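Home | Events | Speakers | FAQ | Visit

The Osby Talks: Frequently Asked Questions

Most of these arrive by email the night before a talk, so we've put the answers in one place.

Do I need a ticket?
Yes. The talks are free, but Murken Hall holds 208 and the fire marshal can count. Booking opens at noon on the Wednesday before each event.

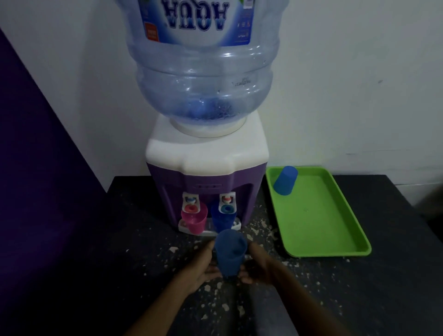

Jeanie Lindsay

It says sold out. Is it?
Of tickets, yes. Of seats, rarely. Economists love to book and then discover a deadline. Join the standby line by the side door and we'll let you in five minutes before the start.

Can I ask the speaker a question?
Please do. Write it on a card or send it through the booking page, 200 characters at most. For the November talk on interest rates we received 332 questions, a good many of them about one person's mortgage. The moderator, Diarmuid Ó Briain, picks what gets asked and can't be bribed with baked goods – people have tried.
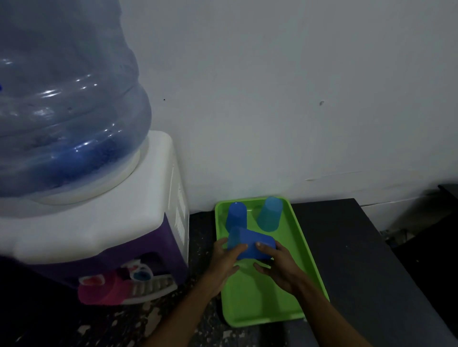
Will the speaker predict a recession?
They'll be asked. They'll say "it depends" and then take eleven minutes to explain on what.

Do students get course credit?
Some do. Check with your instructor first, and sign in at the door and again on the way out. We added the second sheet for a reason.

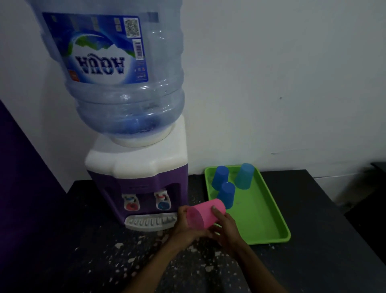 If you leave during the Q&A, you've missed the half that counts. Online viewers can't sign in at all, however attentively they watched.

Where is the overflow room?
The Ní Bhriain Room, one floor down, with 80 chairs and a live feed. The sound is better than upstairs. 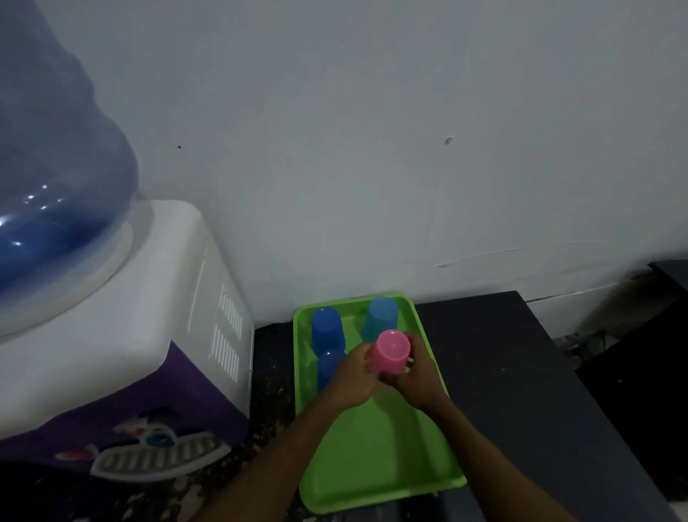

Water and cups. Photo: J. Lindsay

Are talks recorded?
Usually, if the speaker agrees. Recordings go up within a week, minus the part where we fix the microphone.

Contact the Osby Talks office | © Osby Talks | Back to top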